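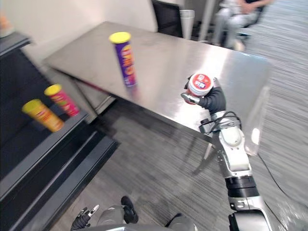
Search this site Go

Open day at Žukauskas, Darnton

Written on the train, so forgive the state of it. Will tidy up later. (Probably won't.)

Went over to Darnton for the Žukauskas open day, shop fittings and back-room furniture. I'm doing up the corner shop at Hirnus, or rather Liv is and I'm carrying things, and we need shelves, a counter and something to unpack on. Catalogues are hopeless for this. Everything looks the same height.

Getting there: bus 17 from the station, get off at the tyre place, walk back on yourself. The sign is on the far side of the building. Free parking if you're driving but it was full by ten. Coffee in the entrance, decent, biscuits gone.

First hall is all counters and tills. Skipped it mostly. Nice rounded one in pale green, far too big for us. Second hall, chillers, loud. Third is the small one at the back with the shelving and the steel tables and that's where I spent the whole morning.

What I liked was that they'd put stock out. Proper tubes of crisps, short tins, bright colours, so you get an idea of size. An empty shelf tells you nothing! A crisp tube is a good test as well, tall and thin, goes over if you so much as look at it.

The black tiered unit is the one I'd gone for, the Griltitari. Steps down like a staircase. Two tubes were lying on their sides on one of the upper tiers, a yellow one and a pinky red one, both with yellow lids, and I have to say the colours sing against the black. Our old shelves are cream and everything on them looks tired. Lying down though... not sure. You lose the front of the tube and a customer sees the lid. Liv's view (by phone) is that they'd roll. I said you'd want a lip. Siiri Raudsepp, on the shelving side, told me you can order a lip for the front edge, four weeks' wait, comes in black only. Didn't get a price for the lip. Must ring.

Stepped shelves are also a nuisance to dust, I'll say that now. My aunt had a stepped plant stand and it was never once clean.
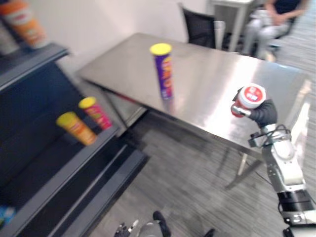
Steel table next. Brushed top, thin legs, and it throws the ceiling lights back at you in big streaks. Under shop lights I think that might get tiring. On the other hand anything you put on it looks smart, there was a tall purple tube with a yellow lid standing on it and you got a smudge of purple underneath in the metal, rather lovely. Silly thing to notice when you're meant to be measuring.

I did measure. 66 cm deep, which fits between our door and the meter cupboard with a whisker to spare. Length is whatever you order. Fingermarks show, I left several. Siiri wiped them off with a dry cloth and a bit of a look.

The idea they're pushing is table and shelf side by side, so you unpack onto the steel and fill the tiers without walking anywhere. Makes sense to me. At the moment we unpack on the floor and Liv's knees have had enough. What I'd do: tall tubes standing at the back of the table, short tins up near your hand, then load the top tier first and work down. If you start at the bottom you're leaning over what you've just put out. Learned that one at the old place, with jam.

Short tins are no trouble at all by the way, red and white ones with a round red label on the lid. Label on the lid is a good thought if they're going on a low tier. You're looking down at them. The tall ones want to be at eye level where the writing up the side does its job.

Darius Jankauskaitė gave a talk at half eleven on shelf depths. Went on a bit. Useful part was that you should leave a hand's width over the tallest thing, otherwise people can't tip it out and they drag it and the one behind comes too. We have exactly this problem with the crisps. He also said order number 2034 is the steel table and the one with the undershelf has a different number which I wrote on my hand and have now washed off. Sorry Liv.

Grumbles. Not enough chairs. Price cards only on some things. The third hall is cold, take a jumper even in June. Toilets are back in hall one.

Also the packing leaflet they hand out is for a chemist's, not a grocer's, so half of it's about drawers.

Would I go again, yes, if only to stand in front of the grey units they say are coming in Febuary. Order going in for one table, no undershelf, and one Griltitari if the lip isn't silly money. Want to try the tubes both ways at home first with a plank and some books.

Train's stopping. More when I've rung them.

Posted 30 Jun 2023

Comments

Nosipho Hlongwane
We've got the stepped ones in our kiosk and yes to the lip, get the lip. Tubes standing, bags lying down. For the dusting I use a paintbrush.

Merike Rimkutė
Is the steel noisy when you put tins down on it? Had one in a school kitchen and it drove me up the wall.

Reply from the author
Didn't think to listen! It was a noisy morning. Will ask when I ring.

Liv Torvik
It was the undershelf number I needed.

Nosipho Hlongwane
Forgot to say, a damp cloth and then a dry one for the steel, and go along the brushing. Across it you get smears.

Text and pictures copyright of the author. Contact: use the form on the front page. Back to top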